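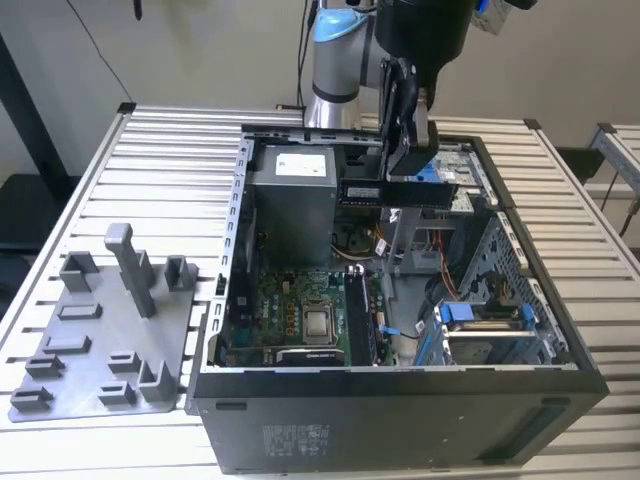

Desktop tower on its side, memory module over the open case

Subject: Re: Allotment newsletter, printing and back issues
Date: 2004-07-04

Replying to the list as a few of you asked the same thing.

> Is the April issue ever coming out on paper? We are still waiting
> for it up at the MacDonald end. Also, could the seed swap list go
> in the next one, and does anybody want my spare leek seedlings?

The April issue was printed on Friday, 124 copies. Those for the MacDonald plots are in the box inside the Pollent Road gate. Please take one per plot.

The price has gone up. Travar now charge 44 pounds for a run that size, folded but not stapled. I asked for a quote without folding and it saved us 2 pounds, so I left it as it was.
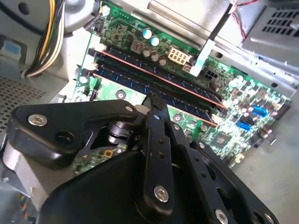
Green motherboard, with the gripper in front

The seed swap list can go in if it fits on one side. At the moment it doesn't. If you have given away what you offered in spring, tell me and I will take your line out. Broad beans take up a third of the page.

Articles for the next issue are short. I have the piece on blackcurrant pruning and half of one on the water butts. Plain text in the body of the message is best, as attachments from the Akano webmail arrive garbled. Some 10 lines is plenty for a plot report.
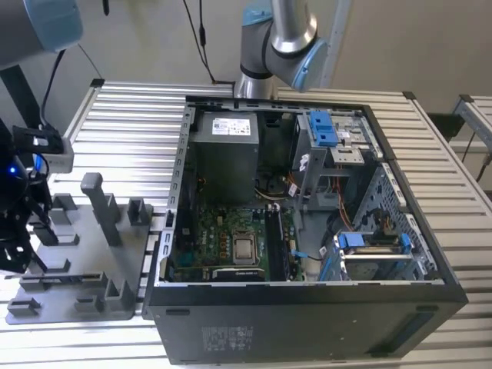
Case open, processor and power supply showing

Back issues: I have paper copies of everything since the hedge was moved, except the one with the blight chart. If you have that one, could I borrow it to copy?

No room here for leeks, sorry. The lower plots may want them, as theirs were eaten.

The gate code changes at the end of the month. It will not be sent to this list, so look on the shed noticeboard.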